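# Window Light and Floor Temperature in an Indoor Tortoise Pen

Final report, Animal Care Project
Makthorpe College
September 29, 2023

## 1. Background

Small tortoises are often kept indoors for part of the year in open-topped pens, usually called tortoise tables. The pen has a basking lamp at one end and a shelter at the other. The keeper sets the lamp height once, checks the temperature under it, and leaves it alone.

Many owners also put the pen close to a window. Older care sheets, especially those printed before 2000, recommend this and say the tortoise benefits from natural light. Newer ones mostly warn against it. They point out that window glass blocks most of the UVB the animal needs, and that direct sun can overheat a small pen. I wanted to know how much a window changes the temperature at floor level, where the animal is.

My question was: does a pen next to a window still have a dependable cool end during the day?

## 2. Materials

The pen was a Domari tortoise table on legs, with an open top and a plain floor. I filled it with a mix of topsoil and play sand, packed down by hand. The lamp was a Uniyal basking bulb in a ceramic holder, hung from a bracket over one end. I used three Ranum probe thermometers with a shared logger.

There was no tortoise in the pen during the test. My teacher and I agreed that an animal should not be kept in a setup that might overheat. It also meant the soil stayed where I put it, so the probes were at the same depth from start to finish.

I tested the setup at home because the classroom windows have fixed blinds. The house has wood floors and a large window that gets sun for much of the day.
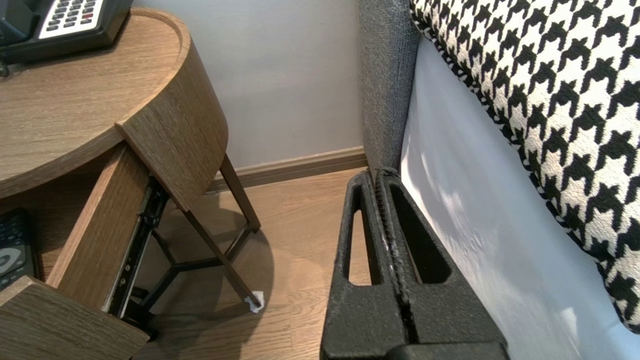

Room temperature was held steady by the house thermostat. I kept the door closed while the logger was running and did not open the window.

## 3. Method

The probes were pushed into the soil until the tips were just covered. Probe A was under the lamp, Probe B was in the middle, and Probe C was at the far end beside the shelter. The logger took a reading from each probe every 30 minutes during the hours the lamp was on.

The test lasted 13 days. For the first part, the pen stood against the inside wall of the room, out of the sun. For the second part, it stood next to the window with the lamp end pointing away from the glass. I changed nothing else. The lamp was on a timer and came on and went off at the same times each day.

I had done a short trial in January to learn how to use the logger. None of those readings are included.

After the test I removed readings taken when a probe had come loose or when the logger showed an error. That left 224 sets of readings. I sorted them by pen position and by weather, which I wrote down each time I was in the room as "sun," "mixed," or "cloud."

## 4. Results

### 4.1 Pen against the wall

The temperatures were very stable. Probe A warmed up through the first part of the morning and then leveled off. Probe B was always cooler than A, and Probe C was always the coolest. Weather made almost no difference. The far end never rose more than two degrees Celsius over the course of a day.

### 4.2 Pen by the window

On cloudy days the results looked nearly the same as against the wall. Probe C ran a little cooler in the morning, and I think this was from the cold glass.

On sunny days the results were different. Probe C rose as soon as sun reached the soil and at its highest was nine degrees above its morning reading. For part of the afternoon it was warmer than Probe B. On the brightest day it came within one degree of Probe A, so the pen had two hot ends and no cool end.

The rise was also uneven. Probe C would climb, drop, and climb again in one afternoon, and at first I thought the probe was faulty. I swapped it with Probe B for a day and the pattern stayed at the same place in the pen. 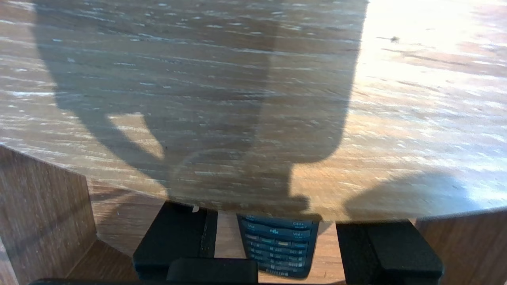 The drops matched the times when part of the pen was shaded. A probe measures one small point, and sun through a window does not fall evenly over a surface. The same thing can be seen on a wooden table in the house: toward one side the sun bleaches the wood to cream and light tan, the left side stays a duller brown, and a large dark shadow lies over the middle. Three probes set out on a surface like that would be sitting in three different conditions. In the pen, the edge of the shelter and the lamp bracket both cast shadows that moved during the afternoon, and Probe C was sometimes in them.

### 4.3 Inside the shelter

Late in the test I put a spare thermometer inside the shelter for the sunny afternoons. It stayed cooler than Probe C each time, by four degrees at most. The shelter did warm up slowly and was still warm after the sun had left the pen.

## 5. Discussion

The wall position gave a proper warm end and cool end all day. The window position did so only under cloud. In direct sun the cool end depended on where the shadows were at that hour. A tortoise can walk to find shade, but in a pen this size it does not have far to go, and the only shade that stayed put was inside the shelter.

A keeper who checks the temperature once in the morning would miss this completely. At that time of day both positions gave nearly the same numbers.

The window also offers little in return. I did not have a UVB meter, so I can't report my own figures, but all the recent sources I read say that a UVB lamp is needed either way.

## 6. Problems with the test

- Only one pen and one room were used. A window facing another direction would give different results.
- The two positions were tested on different days, so the weather was not the same for both.
- My weather notes were judged by eye and only made when I was home.
- Soil depth was not varied. Deeper soil might stay cooler underneath, and tortoises do dig.
- The spare thermometer was a cheaper model and was not checked against the Ranum probes.

## 7. Recommendations

Place an indoor pen against an inside wall. If it has to be by a window, put a shade board along the window side and take readings at the cool end in mid-afternoon on a sunny day before any animal goes in. The shelter should be deep enough for the tortoise to get fully inside.

If the project is repeated, I would use more probes at the cool end and set them in a grid. I would also run two pens side by side so both positions get the same weather.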